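**Snack table season is open!**

01/05/2020

The December party left us with a closet full of trays and baskets, and it would be a shame to let them gather dust until summer. So the Sorensen room is getting a proper snack table again for the winter game nights, and I could not be happier about it. I've been fussing over layouts all week (my kitchen counter has seen 11 versions, and my family has eaten most of them).

The big lesson from last year was height. When everything lies flat, people crowd around one corner and miss half the food. A stepped stand on one side fixes that beautifully – the small jars go up top where you can read the labels, and the rest follows down the tiers. Drinks go at the back in a rack, so you aren't reaching over a row of bottles to get to a sandwich.

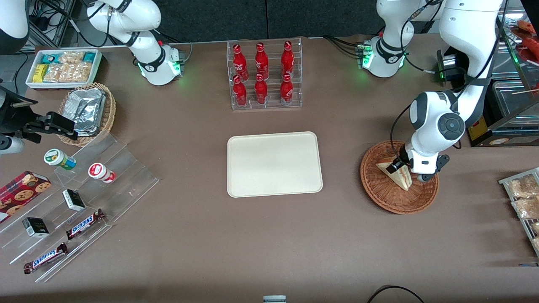
*Cola in the clear rack, a sandwich and foil-wrapped packages in the wicker, serving tray in the center.*

I love the baskets most of all. Wicker on a brown tablecloth looks so warm, and a round basket is just the right shape for triangle sandwiches, which slide all over the place on a plate. The packaged snacks get their own white tray, bars and bags mixed together, and I'd leave them that way. Half the fun is digging around for the one you want!

Please keep one tray free when you set up. Somebody always walks in with a plate of brownies, and it's so nice to have a spot ready for them.

If you'd like to bring something, plan on 20 people for the Brusmont evening and a smaller crowd for Plomine. Sandwiches go fastest, so more of those, please, and anything with nuts should stay in its wrapper. Setup starts at 5, and the tablecloth is on the second shelf of the closet, under the extra napkins. The closet code is still 838.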